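Mesirus Demonstration Visits

Home / Equipment / Two-arm work cells / Demonstration visits

The Mesirus is a two-arm bench robot for handling and light assembly, sold and supported by Ostudon. Before you order one, we ask that you come and see the cell run at our Salminen Street workshop, or join a remote session if travel is a problem. Visits are free and open to anyone with a part in mind, including shops that have never owned a robot.

What happens on a visit

A visit lasts half a day and starts at 9 a.m. The first hour is spent in the simulator. Vilja Manninen, who runs our demonstrations, loads a room and a bench, places the parts on it and drives both arms from the operator desk. You can take the controls after that. Mistakes in the simulator cost nothing, so most visitors try the awkward grips there first.

The second part is on the real cell. The arms repeat tasks that were set up in the simulator, at reduced speed to begin with. If you send us your part ahead of time we can have it on the bench when you arrive. Flat parts such as trays, panels and cover sheets are welcome. They are harder to pick up than they look, and a half day is usually enough to tell whether a two-finger grip will do or whether you need suction.

The simulator runs on Gumum, our room and scene software. A Gumum license for one seat is included with every cell. Rooms can be built with different walls, floors and furniture, and the same task can be run in each of them. This matters if your operators will be relying on camera views, where a change of background can throw off a program that worked well the day before.

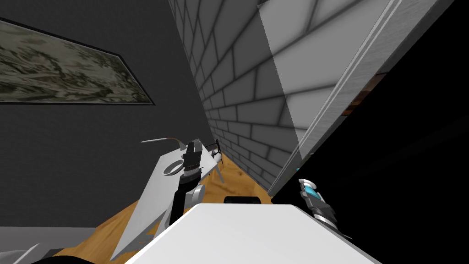 Simulator session: left gripper at the upper edge of a white board, right gripper over the white surface.

Camera views can be switched during a session. Low and tilted views are useful for checking how close the fingers are to a part edge – the overhead view tends to hide this. Any view can be saved and sent to you afterward along with the task file.

What is included in the Mesirus cell

Two arms with two-finger grippers
Operator desk with hand controls
Bench frame and mounting plates
Gumum simulator, one seat
Installation and one day of training at your site

Suction heads, extra finger sets and additional Gumum seats are ordered separately. Finger sets can be swapped by hand with the arms parked. Please park both arms even if you are only changing one side.

Site requirements

The cell needs a level floor and 60 inches of clear space in front of the bench. Allow for the cabinet doors if the cell will stand against a wall. The operator desk can be placed up to 43 feet from the arms with the standard cable.

Booking

Group size is limited to eight people. The January open day has no limit, but time at the controls is shorter and we cannot test customer parts. Remote sessions cover the simulator only and cost $99 per company. The fee is taken off the price if you order a cell later.

Parts sent in advance should weigh no more than 400 grams each. Pack them flat where possible and mark the box "Demonstration – Manninen". We return all parts after the visit unless you tell us to keep them for further trials.

To book, use the visit request form and tell us what the part is, what it is made of and how it reaches the bench now. A sketch is fine if you have no drawing.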